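Neck Pain and Desk Height: Project Report
Hitilstead College, Health Science
8/2/20

Our group asked whether raising a computer screen changes how often office workers report neck pain. We sent a survey to 399 employees at two sites, Hitilstead and Gavinham, and got 176 back. People who had seen a doctor or chiropractor for their neck since February were left out of the second part.
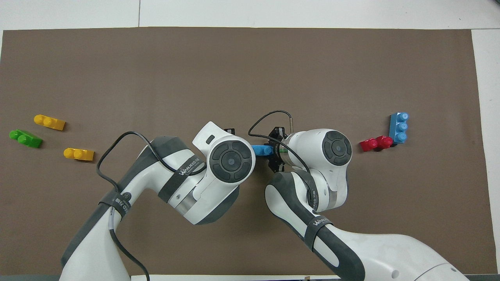

The second part ran for 2 weeks. Each person raised the screen to eye level and filled in a pain diary every evening. We used the Niltau diary form, which scores pain from zero to ten.

Scores were lower in the second week at Gavinham but stayed the same at Hitilstead. We had no control group, so we can't say the screens made the difference.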